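4. Setting up your Linness bench composter

Welcome to the best part of the guide! By the end of this section your Linness will be built, bedded and ready for its first peelings.

4.1 Before you start

1. Choose a level spot indoors, out of direct sun, with 30 cm of clear space above the lid.
2. Wipe the three trays with plain water. No soap, please, as the worms hate it.
3. Soak the coir block in a bucket for 10 minutes, then break it up with your fingers (lovely stuff, and oddly relaxing).

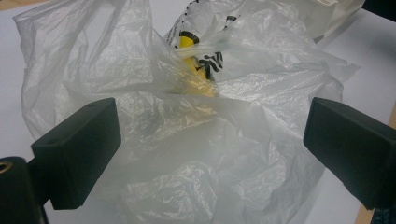
Good bedding is springy and damp, like a wrung-out sponge. If yours drips when you squeeze it, add torn cardboard a handful at a time. Keep plastic well away from the trays, and check your kitchen scraps for it as you go: a thin, filmy bag crumples into so many folds that even something bright yellow can be half hidden under the milky layers. Open it right out and tip everything into a bowl first, then chop the big bits.

4.2 Filling the first tray

4. Line the bottom tray with one sheet of newspaper.
5. Spread the bedding to a depth of 11 cm and leave it fluffy.
6. Add the worms in the middle and put the lid on.

Note: Leave a lamp on nearby for the first night. New worms like to explore, and light keeps them at home.

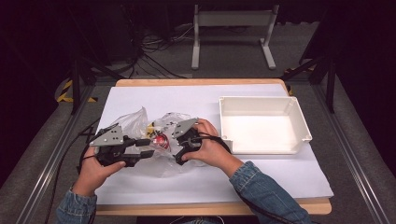

7. Wait 4 days before feeding, then bury a small cupful of scraps in one corner.
8. Move to the next corner each time. By the fourth feed, the first corner should look wonderfully dark and crumbly!

Caution: Never add meat, cheese or cooking oil. Go easy on citrus and onion too.

Caution: In a hot August, move the Linness somewhere cooler and feed half as much.

Drain the tap weekly into a jug. For spare trays and taps, write to Akosua Abugri at Makent, Albridge.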